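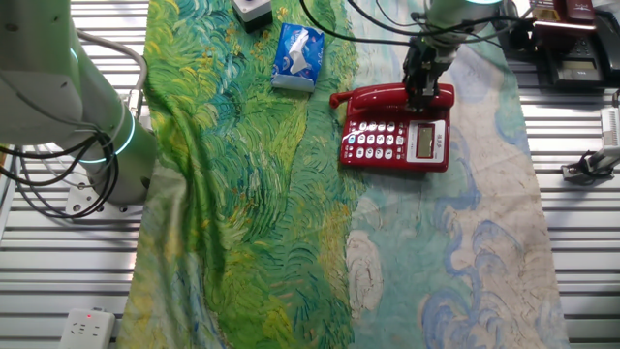
Does a desk phone need its own line on the workstation inspection?
It gets one, under item 4, mostly on account of the cord and whatever the phone is sitting on.

Workstation check, Tosley building
Checked by: Solange Rolland
Date: Monday, July 6, 2026

1. Work surface stable, no rocking — OK. Slatted metal. Small parts could go through the slats, which the form has no box for.

2. Cloth or cover lying flat — NO. Rumpled down the left side. I was told in November that covers would be smoothed daily. I'd like to see who signs for that.

3. Cover secured at the corners — NO. Hugo Vidal says the weight of the phone holds it. I doubt it.

4. Telephone (red, desk type)
Handset seats properly — OK when I tried it.
Keys all press and return — OK.
Screen readable from the chair — Doubtful. The digits are faint. "Readable" ought to mean more than switched on.
Cord clear of walkway — OK today.
Phone on a firm, level base — NO. It sits on the cloth. Pull the cloth and the phone comes too.

5. Emergency number label on phone — Not found. The last form says "fitted." By whom?

6. Asset tag matches list — List says 159, tag says 39. Quentin Bouvier to sort out.

Result: not passed. Recheck after items 2, 3, 4, 5 and 6 are dealt with.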